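Home | Protocols | Growth Rooms | Contacts
July
Tamara Bondarchuk
2 min read

Growth room 2, monthly inspection: drought-stress trial, Jurar agave line

1. Irrigation lines. Pass. Emitters on the lower bench cleared of scale. Flow even across all trays.

2. Light level at canopy. Pass with comment. Sensor reads 763 µmol at the center and drops toward the door. Kyrylo Stasiv to raise the end lamp before the next reading.

3. Night CO2 logging. Fail. The Zhuravel logger dropped records between 2 and 4 a.m. Gas exchange data for those hours must not be used. Replace the memory card and repeat.

4. Relative humidity. Pass. Set point 60 percent, held through the dark period.

5. Plant count against tags. Pass. 237 plants, all tagged. Two tags faded, rewritten in pencil.

6. Electrical. Pass with comment. Ground fault outlets tripped and reset correctly. Extension cord under bench 3 to be removed.

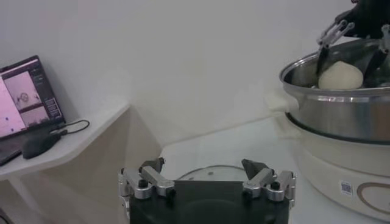 7. Leaf sampling for acid titration. Pass with comment. Dawn and dusk samples are frozen within the time limit, but the dusk labels lack the bench number. Hnat Romaniuk to correct the sheet.

8. Eyewash and spill kit. Pass. Eyewash flushed, kit sealed.

Open items: 2, 3, 6, 7. Item 3 blocks the next dry-down cycle. Recheck by Emmett Halvorsen once the logger has run a full night without gaps.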